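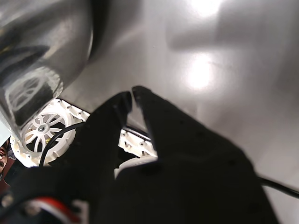
2 min read

I promised my brother-in-law Virgil Dumitrescu that I would write down what the robot arm cost before I started forgetting on purpose. He wants one for his evening class at Lunell. He has a budget of 3,000 and the look of a man who thinks that is a lot.

The arm itself is the bit everyone budgets for. You find one, you wince, you put the number in the top row of the spreadsheet and feel you have done the hard part. Then come the leads. Then the power supply, sold separately, like batteries at Christmas. My first Bedau quote left out the fixings altogether, and I only spotted it when Hanne Hirvonen asked how I meant to bolt the thing down. I said I'd been planning to ask her.

So, Virgil: put down 10 per cent for cables and another 10 for whatever you forgot. You will forget something.
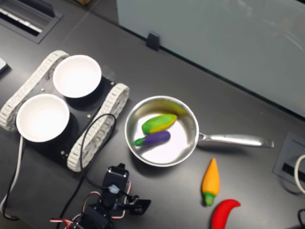

Testura workshop, October

The props are where I did well, if I may say so. Toy corn, toy aubergine, toy chilli, and a proper steel pan with a long handle. The lot came to 28, and it's the only line on the sheet that came in under. Raju do a "manipulation object set" for 72 and I'm sure it is lovely, but a toy shop is a toy shop.

Do get a real pan, though. Shiny metal throws reflections all over the place, and I'd sooner find out early whether that bothers a camera than after the money's gone.
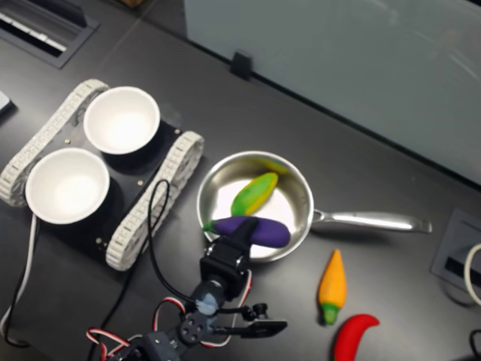

Aubergine, meet gripper.

Spare servos next. Onni Huttunen told me to order two with the arm, and I ordered none -- the postage on the second parcel came to nearly as much as what was in it. Order them together. Ask for the small screws too, as a bag, and keep the bag somewhere you'll find it on a Monday.

Tracks are a separate argument. If your lot only want to pick vegetables up and put them down again, a fixed base will do and you can spend the difference on a second gripper. I wanted tracks. I can't put the reason in a spreadsheet.
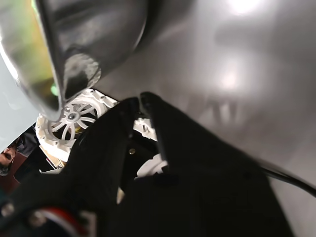

The fingers at close quarters, with the spoked wheel beside them.

Last thing is your own time, which I left at nought, as did everyone I asked. Daichi Uchida puts his in at an hourly rate and it makes his totals so horrible that I've stopped opening his files.

I'll send you the sheet once I've taken out the column called "regrets". The Bedau quote is on the second tab. Ring them and ask about the fixings.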